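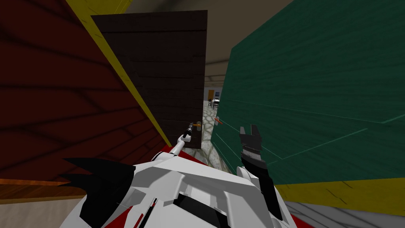

Chapter 5
Doors, Handles, and Long Thin Things: Learning Two-Armed Work in Simulation

If you have ever come home with a bag in one hand and your keys in the other, you already know most of what this chapter is about. You stop, you fumble a little, you shift the bag to your hip, and somehow the door gets opened. Try writing down every decision you made in those few seconds, though, and you'll find yourself at the kitchen table an hour later with a very long list (I speak from experience, and the list is still in a drawer somewhere).

In the last chapter we kept our robot to one arm and a tabletop. Now we let it have both arms, and we give it a doorway to deal with. We will follow one study from start to finish, the Stilten doorway study, which was run entirely in a simulator called Idura. I picked it because the method is plain enough to rebuild yourself and because the result surprised a good many people when it first went around, myself included.

The question was a simple one. Suppose a robot learns by copying recorded runs of a task. Does it help to give it a close view from each gripper as well as the wide view from its head? Most of us would say yes without thinking very hard. The Stilten group wanted to know how much it helps, and at which moments.

5.1 What the head view gives you

Start with the wide view. Looking down past its own white body, the robot has both grippers in sight, with the big colored panels to either side and the gap between them leading the eye back to a table and chairs a long way off. For planning where the arms should go, this is lovely stuff. You can tell which hand is nearer to what, and you can tell when one hand is holding something and the other is open.

What you can't tell so easily is how well a thin tool is being held. From up there, a gripper is a small dark shape and a stick is a few dots of orange. A small slip of the tool between the fingers may hardly change the picture at all, and a learner that only ever gets this view has very little to go on.
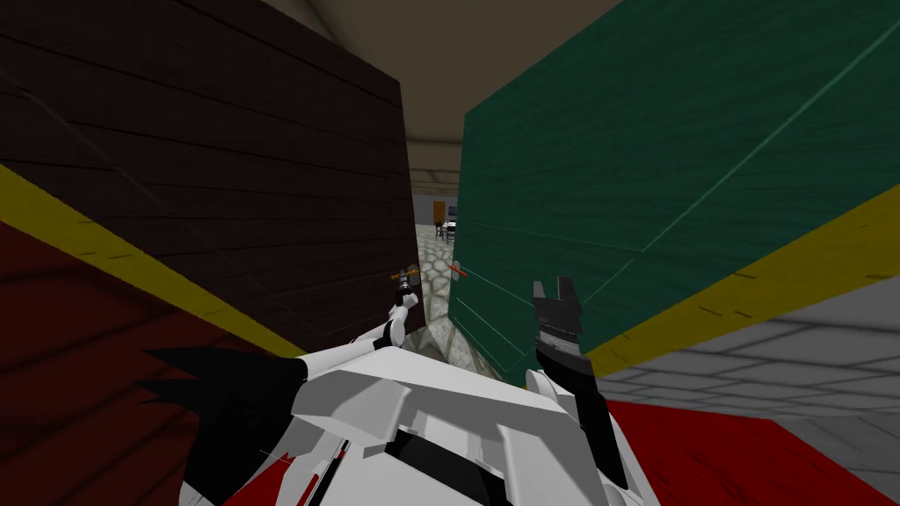 5.2 What the wrist view gives you

Now move down to the hand. Everything changes size! The fingers loom up from the bottom, a panel that was off to one side becomes a wall of wood grain, and the far room may be gone altogether. We lose our sense of where we are, and in exchange we get a very good look at whatever is between the fingers or just past them.
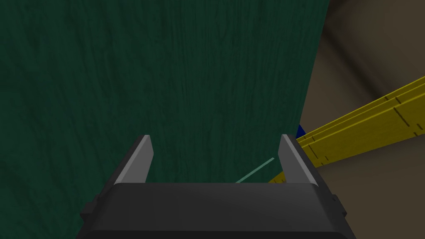
Figure 5.3. Wrist view of an open gripper close to the green board. A thin teal rod shows in the gap between the fingers, and a yellow strip with black tick marks runs off to the right.

Take a moment with Figure 5.3 and ask yourself how far the rod is from the fingertips. It's harder than it looks, isn't it? A single close view is generous with edges and angles and rather stingy with distance. Keep that in mind, as it comes back to bite us in Section 5.4.

5.3 The method

The group recorded 1,790 runs of the doorway task in Idura and set aside 1,000 of them for training. They then trained two learners, alike in every way except for what they were allowed to look at. The first, called Moodley, had the head view alone. The second, called Clustach, had the head view and both wrist views together. Each learner was asked for the same thing at every step, namely the next small motion of both arms and both grippers.

A word on keeping the comparison fair, because students often skate past this part. Both learners saw the same runs, in the same order, and were tested from the same starting positions. If you change what the robot sees and also change how long it trains, you'll never untangle the two afterward, however cleverly you draw your graphs.

Tests were scored by stage: reaching, gripping, and carrying the held object through the rest of the motion. Scoring by stage is more work than a plain pass or fail, and it is well worth the trouble. When a long bar is held only at its lower end, for instance, a small tilt at the fingers becomes a much larger swing at the far tip.

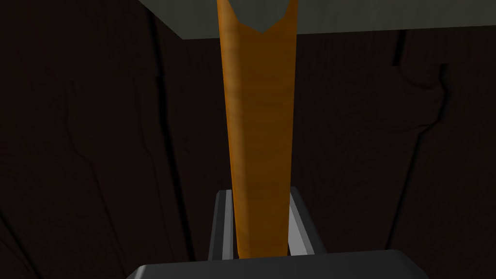 A pass or fail mark would hide that completely, while a stage score lets us see that the grip was fine and the trouble came later, in the carrying.

5.4 What they found, in short

In reaching, the two learners came out nearly even. The head view was enough to bring a hand close to where it needed to be, and the extra views added little. In gripping, Clustach pulled well ahead, and its lead grew when the object was thin. The surprise was in the carrying stage, where Clustach sometimes did worse than Moodley. It seemed to lean so heavily on its close views that it paid too little attention to where the rest of the arm was going.

We will spend the remainder of the chapter on that last finding. Before reading on, you may like to sketch a doorway of your own and mark the points where you would trust each view most. Keep the sketch handy, as we'll be using it again in Section 5.5.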